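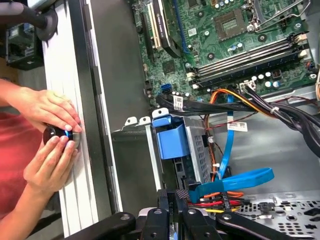 Lotia drive swap, final report, section 4: the stall on run 57
Getachew Fikre, Yeshi Gebru

Our task was to pull a hard drive from an old desktop and seat it again. On run 57 the arm kept pushing after the drive jammed, and the force limit never tripped.
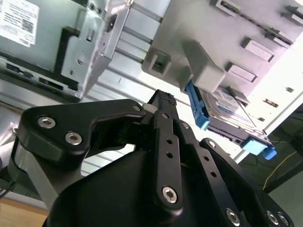 We first blamed the limit setting, and I still don't buy it. Chaltu lowered it twice and got the same stall. A crosshatched fingertip pad grips well, but grip tells the controller nothing about a carrier going in crooked. The blue tabs on the drive give a little, and I suspect that hid the early contact.

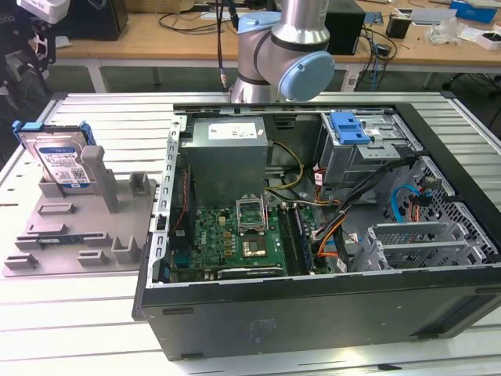
Did the new limit fix the fault?
We can't say. We logged 2 clean runs after the change, and that proves very little.
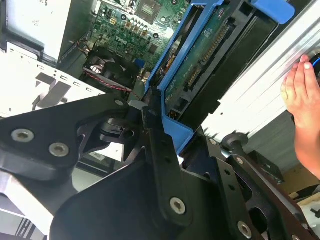

Figure 4. Gripper at the blue drive carrier, with a hand on the rail.

Dörte wants the stop tested with hands near the case. I would test it with a dummy first. The log still has a gap at the stall, and we have not found the cause.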